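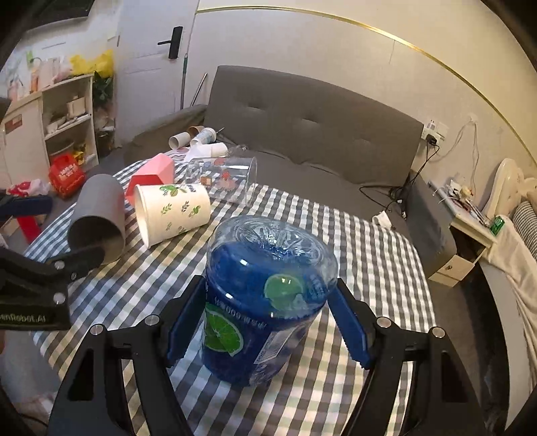 3.2 Drinks packaging kept in bedrooms

Households in the Skeltness sample were asked to keep every empty drinks container for the length of the diary period and to note the room in which it was finished. We had expected most of them to come from the kitchen. In 42 per cent of the diaries, however, the bedroom was named at least as often as the kitchen, and in shared flats it was named more often.

Respondents gave plain reasons for this. Many rented a single room and ate, worked and slept in it. Others said that the kitchen bin was shared and usually full, so cups and bottles stayed in the bedroom until someone had time to sort them. One respondent in Wirkeo wrote that she took everything down "when the bag is full, or when somebody is coming round". 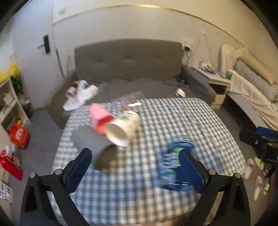 The delay matters because of how the local scheme works. Bottles and cans are accepted at the kerbside, but paper cups with a plastic lining have to be taken to a collection point. Where a household had no such point within walking distance, the cups went into general waste with very few exceptions. Distance had less effect on cans – these were put out for the kerbside round in nearly all the diaries.

Figure 2. Share of containers recycled, by type and by days kept in the home, Skeltness and Wirkeo.

Figure 2 shows that the share recycled falls the longer a container is kept. The drop is small in the first week and steeper after that. Bouazza, the smallest of the three districts, is left out of the figure as only 20 diaries were returned there, against 40 in Wirkeo.

Two limits should be noted. The diaries were filled in by one person per household, who may not have known what others threw away. The period also ended in October, before the Drumer depot changed its opening hours, and several respondents said in the closing questionnaire that they had rarely found it open after work. We return to opening hours in section 4, where the depot's own visitor records are compared with the diary entries.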